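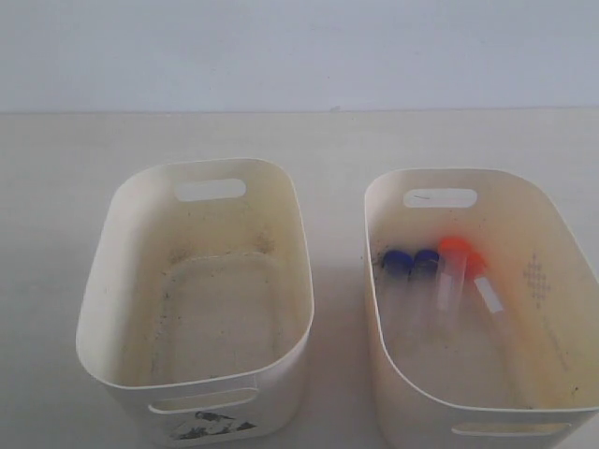
I've had these cream Momlow bins on a shelf in the prep room for years and I'd like to save them, but regular washing has stopped doing anything and I could use some help before I give up and put in an order for new ones. They hold capped test tubes, glue sticks, droppers, all the small stuff for the after-school science club, so they get handled a lot. What I'm dealing with now is yellowish staining on the insides of both, a band of grime along the back wall of the left one just above the floor, dark specks pretty much everywhere, and a torn patch of old label under the front handle hole that has gone grayish black. The tubes leaning in the back of the other bin are clear plastic with caps on, and they'll come out before I wash anything. So my questions are: what takes off the label gunk without chewing up the plastic, is the yellow a stain or just the plastic getting old, and can I use bleach?

What I've tried so far: dish soap and a sponge (the loose dust goes, everything else stays), then dish soap and hotter water, then one of those white foam erasers on the label patch. The foam eraser made it shinier and that's it. I also tried picking at it with my thumbnail while I was on the phone, which I don't recommend, it gets under your nail and stays there all day.

I looked for a care sheet on the Momlow page and could only find one for the lids. Mine never had lids. If there's a sheet for the open bins with the handle holes, please send it! There's a little pattern of raised dots on the inside of the side wall, sort of a diamond lattice, in case that helps you figure out which version I have.

Yolotzin Cuautle

UPDATE, 28th December

Thanks for the quick answer. Okay, so I did what you said, label first. Vegetable oil on a paper towel, pressed over the patch and left for 30 minutes, then an old plastic gift card to scrape. The paper part came off in the first pass (so satisfying) and left the sticky layer behind, which I expected from your note. Second round of oil, same wait, and most of the sticky layer rolled up into little gray worms. There's still a faint shadow if you tilt it toward the window, but my hand doesn't stick to it anymore and I'm calling that part done.

The grime band was easier than I thought. Baking soda and a bit of water mixed to a paste, old toothbrush, and it let go. I think it was just dust that had packed into the angle where the wall meets the floor. The floor has a slightly raised panel with rounded corners and the dirt likes the edge of that too, so whoever does this next, go around it with the toothbrush and don't bother with the sponge.

The dots took forever. I went at them with the toothbrush in circles and then a cotton swab. Still not perfect.

The yellow hasn't moved, or if it has I can't tell. You asked if it's worse on the side that faces the window. I can't say, because people put them back whichever way they grab them.

UPDATE 2

Tried the soak. Our Salinas sink isn't deep enough to cover a bin, and of course with handle holes on both ends you can't just fill the bin itself to the top, so I used the big Rilton tub from the garage and weighed the bins down with a jar of pennies. Oxygen cleaner, warm water, overnight. I skipped bleach like you told me to.

The streaks are lighter. The overall yellow is about the same, so I'm going with your guess that it's age. I can live with that, they're for glue sticks.

Still open on my end:
- the care sheet for the open bins, if there is one
- which labels peel off clean. I bought the Mullari ones in February and they curl up at the corners, so I'd like something in between those and whatever was on there before
- whether the oxygen cleaner is okay to use again, or if once is the limit

You can leave ticket 211 open until I hear back on the labels. I've put masking tape on both bins for now.

Filed under: Care & Cleaning / Storage Bins / Stains and Label Residue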